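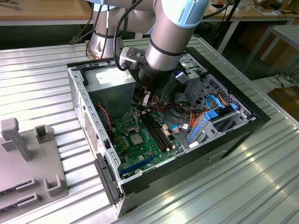

Vol. 13, No. 4

Rowlands compact screwdriver set, 40 pieces

I bought this set in June, when my old screwdriver finally lost its tip inside a desktop computer. Since then I used it for two computers, a coffee grinder and the loose hinge of my kitchen door.

The handle is short and a little thick. For my hand it is good, but my daughter finds it too wide. The bits hold well in the magnet, and I dropped only one screw on a motherboard in all this time. The cap on the end turns very smoothly – I can press with one finger and turn with the others.

The box I like less. The labels under the bits are printed so small that I need my reading glasses, and the lid opens by itself in a bag. I now keep a rubber band on it. Also, the extension bar is too short for deep cases, so for the screws behind a cooler I still take my long Brikovska driver.

I tried the cheaper Tastent set before. Its small Phillips bits became round after almost 6 months. These still look sharp.

For home repairs I recommend it. For work every day, I would look for a better box.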